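打印本页 | 发送邮件

工作日志 厨房工位 2号臂
7月6日
记录:Margareta Filip
在场:Pascal Marty,下午 Liviu Manole 过来

接着昨天没弄完的。腕部相机拆下来重新固定,夹爪指尖换新,手眼标定重做,水龙头手柄的几个示教点重新走一遍。

上午

先断气断电,挂牌。夹爪从法兰上整个卸下来,放在垫布上。旧指尖的问题和 Khadija 上周写的一样:左边那根尖端磨偏了,闭合以后两尖之间有缝,对着光看得见。夹布料没感觉,去拨手柄就会往一侧滑。两根一起换,没有只换一根。备件是 Letalum 那批,袋子上写的是右手件,拿出来比过,左右通用,袋子标签别信。

旧螺钉里有一颗内六角已经拧花,用取出器退出来的,花了不少时间。新螺钉点中强度螺纹胶,量要少,上次胶流进导轨里,清了一下午。扭矩按柜门里贴的那张表,不要按说明书第一版,第一版那一页是旧型号的。

指尖装好后空载开合117次,盯着电流曲线看。前面有一小段偏高,后来平了,应该是新脂没跑匀。没有异响。闭合零位重设,写进控制器,旧值抄在柜门内侧,铅笔写的,别擦。

相机支架:原来的两颗螺钉松了一颗,垫圈变形。这大概就是上周图像一直慢慢往下偏的原因,但没有证据,先这么记。垫圈换成带齿的。相机线在腕关节那里重新走,留了弯,第六轴转到两头极限都不绷。扎带头朝外剪平,原来那个头会刮线皮。

镜头用吹球吹过,再用镜头纸擦,没用酒精。Pascal 说上次有人用厨房纸擦的,镀膜上有一道细痕,还在,位置靠角上,不影响使用。以后镜头纸放在工具车第二层抽屉,别跟抹布放一起。

下午

手眼标定。标定板摆了60个姿态,剔掉3个,都是反光太重角点找不准的。残差比换之前小,具体数在标定文件里,不在这里抄。文件名照 Udport 那边的规则起,旧文件挪进归档目录,没有删。如果哪天需要回退,记得把闭合零位也一起退回去,只退一个会更乱。

然后走手柄示教点。这个工位一直麻烦的就是龙头:管子颜色太深,又亮,高光会跟着腕部走,Plurkata 的识别程序有时候把高光边当成管子边。手柄从侧面伸出去,末端是个圆盘,圆盘边上一圈一圈的纹倒是好认。所以这次把定位参考改了,先找圆盘,再反推管子,不再先找管子。Liviu 看了以后同意先这样试,他担心手柄转过角度以后圆盘变椭圆,匹配会掉。明天专门试几个角度。

接近路径也改了。原来从正前方平着进,指尖离管子太近。现在从上方下来,先停在预备点,指尖朝下,等图像稳定再走下一段。预备点的速度降了一档。碰撞检测灵敏度没有动,昨天动过一次,老是误停,已经改回去了。

案板位置要注意。龙头左边和右边的竹案板都靠得近,手柄圆盘那一侧基本没有余量,案板只要往里挪一点,手柄就转不动,力矩一上去臂就停。这不是程序的错,别去改程序。我在台面上贴了纸胶带做位置记号,擦台面的人请绕开。等 Manole 的定位块到了再换掉胶带。

背后那块白色大理石纹的板,灰色纹路有时会被边缘检测捡出来。Pascal 想贴一张灰纸挡住,我不太赞成,贴了以后跟真实厨房就不一样了,前面攒的数据也对不上。先在软件里加掩膜,掩膜文件跟标定文件放在同一个目录。曝光锁死,不用自动。自动曝光碰到白板会整体压暗,龙头就成了一团黑,什么边都没有。

走了6遍完整动作:预备点、下降、拨手柄、退回。前面有一遍在下降段报了警,查下来是气管碰到支架,挪开后重走,没有再报。水阀全程关着,今天没有通水。通水要等下面柜子的接水盘装好,Khadija 在问供货。

顺手做的

第四轴防尘圈擦了,有面粉。不知道哪里来的。
急停按一遍,示教器上的和柜门上的都试,正常。
气源三联件放水,杯里有一点。压力没有调。
控制柜风扇滤棉拍了拍,还能用,十月大保养时换。
示教器的挂钩断了一半,先用扎带绑着,找个新的。

没做完的

手柄不同角度下圆盘匹配,见上。
指尖备件只剩一套,Stela Roman 负责下单,已发消息给她,还没回。请她顺便要带齿垫圈。
相机线外面想套一层编织管,尺寸没量。
标定板背面翘了一个角,量过平面度还在范围内,但早晚要换。

给下一班的人:开机后先回零,再单独跑一次预备点,看指尖在画面里的位置跟下面这张差不多再往下走。差得明显就停,先查支架螺钉,不要直接重新标定。

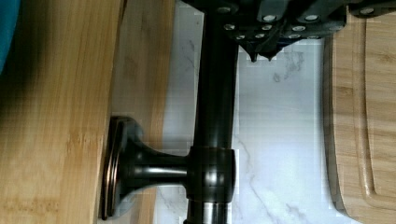

图1 预备点,腕部相机画面,指尖在龙头上方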